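Slow-release implant enters longer trial for bone infection

Nov 24, 2023

A small implant that releases antibiotics directly into infected bone is to be tested in a larger group of patients from December, after early results from the Erholm clinic.
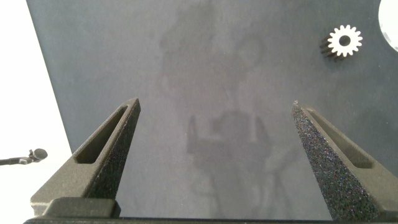
2 min read

Bone infection is hard to treat with tablets alone. Blood supply to damaged bone is poor, and only part of each dose reaches the tissue. The Plasard implant is placed during surgery and dissolves over about 13 weeks, giving off the drug as it breaks down.

The first study followed 200 adults with infection after a fracture. Fewer of those given the implant needed a second operation than those on standard treatment. Kidney function was checked weekly - a known concern with this class of drug - and showed no marked change. The group was too small to detect rare side effects.

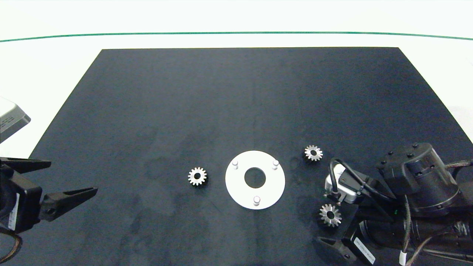 What the next trial will measure

The Hometti trial will enrol 800 patients, split evenly between implant and standard care. The main measure is whether infection has returned at one year. Pain, walking distance and days in hospital will also be recorded.

Samples will be analysed at the Henríquez laboratory, which already holds 2632 bacterial strains from earlier bone studies. Patients with severe kidney disease will be excluded.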